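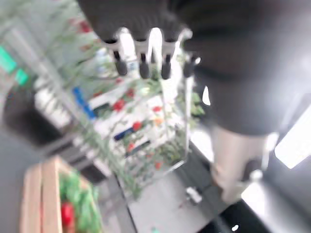

How many recorded runs does the learning system need before we train it again?
100 good ones per task. Runs where the operator gave up halfway don't count toward that, but keep them in their own folder.

Minutes, data collection meeting
2024-04-06, back office at Varela, started late
Present: operators from both shifts, labeling, training, floor lead. Veltov on the phone for the first half, line kept dropping

1. Last minutes
Approved. One fix: the March total for the picking task should read 72, not 27. Typing error, sorry.

2. Where we are
Picking task at 103 recorded runs as of Friday night. After labeling threw out the bad ones we are left with 72 usable. So short of target, again. Most of the throw-outs were one of these:
- recording started after the arm was already moving
- wrong task sentence typed in
- operator went back for a second try and didn't mark it
Floor lead asked if the second tries could be saved. Training says yes if they are marked, no if we have to guess. Agreed: mark them from now on, old ones stay out.

3. Wrist camera
Long talk about this one. Fast swings over the plant rack come out smeared and labeling can't tell when the fingers arrive at the fruit. Labeling wants slower moves throughout. Operators said slower everywhere makes for a very long day and the system will just learn to be slow. Training sort of agreed with both.
Decided: normal speed between the crate and the rack, slow down for the last bit before touching anything. Try it for a week, look at the clips together.
Shutter setting also came up. Veltov will send the shorter setting, we test on a few runs before changing it for everyone. Do NOT mix old and new settings in one batch.
Blurred clips are not to be deleted. Training wants some blur in there, the arm is going to see it in real use anyway.

4. Changing the setup between runs
Too many runs in a row with the rack standing the same way. Agreed to turn or shift it every so often and move the red fruit to other tiers. Tags can stay or be swapped, either is fine, just write it in the notes. Crate can go left or right.
Question from second shift, does the crate have to be empty at the start? No. Mixed is better. Leaves in the crate are OK.
Lights: leave the lamp on for now. A batch with it off goes on the list for later.

5. Ella (recording program)
Still freezes when two people are logged in. Workaround is to log out on the labeling desk before recording. Everyone groaned. New version promised by Veltov, no date given.
The discard button is too close to the save button, second shift lost a good run that way. Asked for a confirm box.

6. Task sentences
We had four ways of writing the same thing. From Monday only these:
pick the red one and put it in the crate
pick the red one from the top tier
move the tag to the next planter
No capitals, no period. If the run doesn't fit any of these, stop and ask labeling before making up a new one.

7. Meter
The scoring script (Meter) gives a high score to runs where the gripper closes on leaves and pulls. Labeling has been overriding by hand. Training will look at the grip threshhold. Until then any run with a torn leaf is marked fail no matter what the score says.

8. Operator hours
Wrists are sore. Agreed to swap after an hour on the controls, the other person does notes and resets. Floor lead orders a second hand rest.

To do
Operators: slow approach, mark second tries
Labeling: print the task sentences, tape up by both stations
Training: Meter fix, pull a few blurred clips and a few clean ones for next time
Veltov: shutter setting, confirm box, freeze
Floor lead: hand rest, swap sheet on teh door

9. Other
Heating in the recording room, reported twice already. Will report again.
Packing task put off to next meeting, ran out of time.

Next meeting same room, bring the run notes with you.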